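Lettre interne -- octobre
Par la rédaction de la Lettre Podeck

Imprimer | Envoyer par e-mail

Bacs consignés : on en est où ?

Vous êtes plusieurs à m'avoir posé la question à la cantine, alors je m'y colle. Les bacs gris pliants, ceux qu'on envoie aux magasins avec les petites pièces et qui sont censés nous revenir vides, ont enfin leur circuit à eux. Fini le coin derrière le quai 2 où ils s'entassaient entre les rouleaux de film et les cartons à plat (je sais, certains y étaient attachés !).

Depuis la rentrée, tout ce qui revient de la tournée nord passe par Grirnville. Les chauffeurs déposent les bacs repliés, par piles, et c'est là-bas qu'on trie : les bons repartent au lavage, les fendus partent au broyage chez Um, qui nous les reprend au poids. Le dépôt de Dudenton, lui, garde la tournée sud et continue à laver sur place. J'ai passé une matinée entière à Grirnville pour voir comment ça tournait et j'en suis revenue avec les oreilles qui sifflent, parce que le tunnel de lavage, quand on se tient à côté, ça s'entend.

Côté chiffres, le dernier pointage donne 3244 bacs rentrés sur le mois, dont 114 envoyés au broyage. Je m'attendais à bien pire. Les charnières cassent surtout quand on replie le bac avec quelque chose dedans, et on m'a montré ce que ça peut être : un gant, une poignée de colliers de serrage, une fois un sandwich encore emballé. Alors, s'il vous plaît, un coup d'œil au fond avant de replier. Et pas de ruban adhésif sur les parois non plus, la colle ne part pas au lavage et il faut finir à la spatule.

La vraie nouveauté, c'est la consigne. Jusqu'ici on facturait les bacs manquants en fin de trimestre, et chaque fois c'était la même bagarre avec les magasins, chacun sortant son propre décompte. Maintenant le bac est inscrit sur le bon de livraison au départ et recrédité au retour, dès le passage au scanner. 19 magasins ont basculé, les autres suivront par vagues quand leurs étiquettes seront prêtes. Si l'étiquette est illisible, on ne la recouvre pas avec une neuve -- on décolle l'ancienne d'abord, sinon le lecteur attrape une fois sur deux le mauvais code et le crédit part chez le voisin.

Le jeudi reste le jour de ramassage des retours pour la tournée nord. Les piles doivent être sanglées et sorties avant 14 heures. Après, le camion est reparti et on garde tout une semaine de plus dans les pattes. 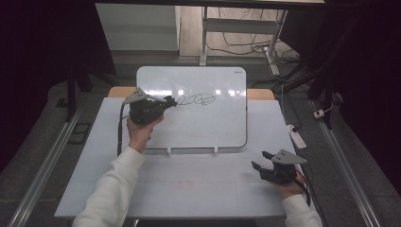 Un mot reçu de l'équipe du soir de Dudenton me fait remarquer que tout ça est bien joli, mais que les bacs de la tournée sud reviennent souvent mélangés avec ceux du nord, et que personne ne leur a dit quoi en faire : les laver quand même, ou les renvoyer sales à Grirnville ? Ils ont raison, la note n'en parlait pas. J'ai posé la question à l'exploitation et, pour l'instant, la consigne est de laver sur place tout ce qui arrive, quelle que soit l'étiquette, et de scanner comme d'habitude. Le crédit suit le code du bac, le dépôt où il est rentré n'y change rien. Une note corrigée doit être affichée près des scanners.

Il reste le sujet des couvercles, qui se perdent à une vitesse folle et qui n'ont pas d'étiquette, eux. J'y reviendrai le mois prochain, j'attends encore une réponse de Um sur la reprise des couvercles dépareillés. Si vous en avez une pile dans un coin, gardez-la et dites-le-moi !

À lire aussi
- Quai 2 : le nouveau marquage au sol
- Grirnville change d'horaires de réception
- Film étirable : on teste une épaisseur plus fine
- Dudenton cherche des caristes pour l'équipe du soir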